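How to Book and Prepare a Shared Workroom at Skelleck

Guidance for staff, tenants and visiting groups

Workrooms on the ground and first floors may be booked by any group holding a current Skelleck account. This page sets out how to make a booking, how to prepare the room and how to hand it back.

Before you book

Check that your account is in good standing and that your group has a named lead. The lead must be present for the whole of the booking and will be the first point of contact for the bookings office. Groups of more than 30 people cannot be placed in a workroom and should apply for Mahrous Hall on the separate form.

Making the booking

1. Sign in to the room diary and select the building, floor and date.
2. Choose a start and finish time. Setting up and clearing away must take place within the booked period.
3. Enter your account code and the name of the lead.
4. State whether step-free access or a hearing loop is required.
5. Submit the request. A reference will be sent to the lead by email.

Requests received before noon on Tuesday are dealt with in the same week. Later requests are held over to the following week. Enquiries may be made on extension 3117, quoting the reference.

Preparing the room

Collect the key from reception and sign the register. On entering, compare the room with the layout card on the back of the door and report any damage before work begins – faults reported afterwards may be charged to the group. Tables may be moved, provided that they are lifted and the route to the fire exit is kept clear.

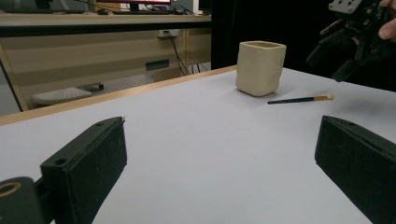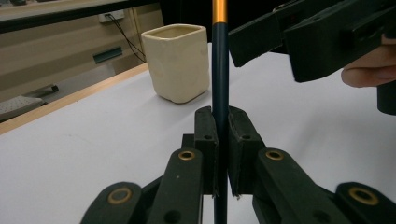
Extension leads are available from reception and must be returned there. Leads brought from outside may be used only if they carry a current test label. Hot drinks are permitted in lidded cups. Meals should be taken in the Drurnance lounge, which is open to all account holders until 19:00.

Handing the room back

Return the furniture to the positions shown on the layout card. Wipe all table surfaces with the cloths provided, close the windows and switch off the lights. General waste and recycling should be taken to the bins beside the lift. Items left behind are kept at reception until the end of the month.

The lead should return the key in person and sign the register a second time. Keys must not be passed directly to the next group.

Changes and cancellations

Bookings may be changed in the room diary up to the day before use. Cancellations on the day itself should be made by telephone. Questions about charges should be addressed to Heloísa Brandão, and questions about access to Wael Tazi, both at the bookings office.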